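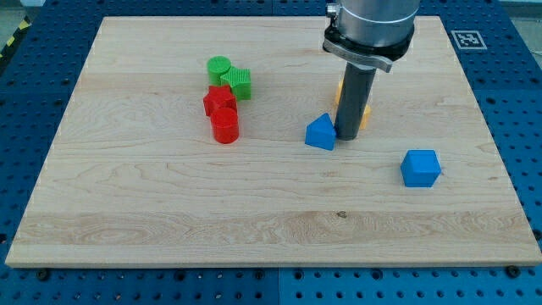 Friday, just after six, and Manee Nilsuwan is already cross with a plank. Wrong moisture. Back on the stack it goes.

Her shop in Julthorpe makes tabletops, mostly for cafes. Used to be 5 people, now it's her and Chinyere Usman, plus a kiln that eats money. The old sawmill at Pirnari shut in August and everyone's still scrambling - longer drives, higher prices, worse boards.

"You took what Pirnari gave you and it was good," Usman says. "Now I phone three yards before breakfast."

Small mills are going all over teh county. The land gets sold, the saws go for scrap. Some 131 customers on Pirnari's books at the end, most of them tiny. A few have clubbed together to buy logs direct. Slow going. Arguments over knots, mainly - Nilsuwan likes them, the cafes dont.

She's keeping the knots. First shared load comes in next week, if the truck does.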